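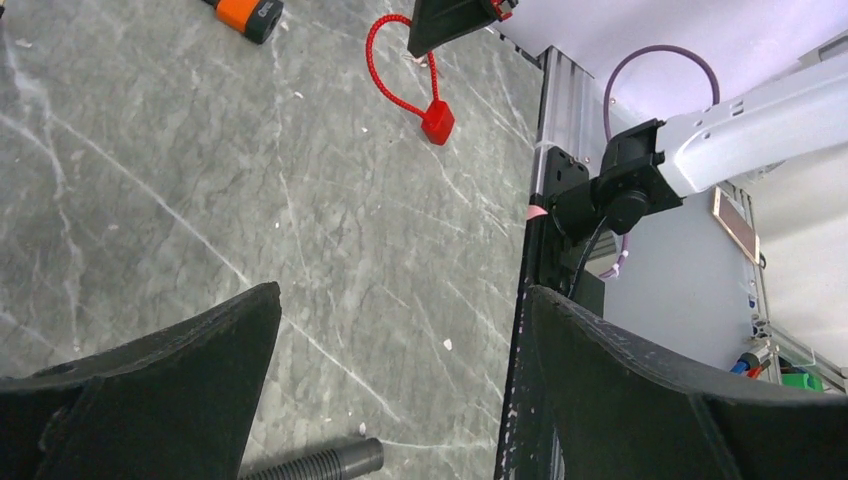
4. Choosing a position for the dehumidifier

The Prandura 60 draws damp air in through the rear grille and returns dry air through the top louvres, so where you put it affects how long it takes to bring a room down to the set humidity. Allow at least 60 cm of clear space behind the unit and keep curtains away from the louvres. The unit can stand on the floor or on a solid, level bench. Polished stone is suitable, including a grey marble top with white veins running through it, but wipe off any small white flecks or grit first so the rubber feet sit flat. Don't stand the unit on carpet tiles that lift at the edges, or on a folding table.

4.1 Before you start

Stand the unit upright for 70 minutes after unpacking it. If it has been carried on its side, leave it overnight. Remove the tape from the tank, the float and the louvres. The float is held by two strips, and the second one is underneath.

4.2 Setting up

1. Slide the water tank out from the front. Hold it by the moulded handle, not by the lid.
2. Check that the float moves up and down freely. Refit the tank and push until it clicks.
3. Open the rear grille and take the filter out of its plastic bag. Fit it with the coarse side facing you, then close the grille.
4. Plug the unit directly into a wall socket. Do not use a double adaptor or a power board.
5. Press POWER. The display shows the current room humidity once the fan has settled.
6. Press MODE until LAUNDRY or ROOM is lit.
7. In ROOM mode, use the arrows to set the humidity you want. Most homes are comfortable between 50 and 60 per cent.
8. Close the doors and windows of the room.

Note: In LAUNDRY mode the humidity setting is ignored and the fan runs at full speed. Hang washing so that air can pass between the pieces, and keep it clear of the unit so it can't drip on the controls.

Note: The room will feel slightly warmer while the compressor is running. This is normal.

4.3 Continuous drainage

If you have a floor waste or laundry tub nearby, you can run the unit without emptying the tank.

1. Switch off and unplug the unit.
2. Unscrew the drain cap at the back and pull out the rubber bung. Keep both - you will need them if you go back to using the tank.
3. Push the hose supplied onto the spigot as far as it will go.
4. Run the hose downhill to the drain. It must not rise at any point, and the end must not sit under water.
5. Leave the tank in place. The unit will not start without it.

Caution: Water drains by gravity only. A kinked hose sends water back to the tank, and the unit stops when the tank is full.

Caution: Unplug the unit before moving it and empty the tank first. Do not drag it by the cord.

4.4 Cold rooms

Below 5 degrees the unit will not dry the air effectively. Between 5 and 15 degrees it pauses from time to time to defrost the coil, and DF shows on the display. Leave it switched on while this happens. In an unheated garage in July, expect longer pauses overnight.

For filter cleaning, see section 5. The replacement filter is part number 599.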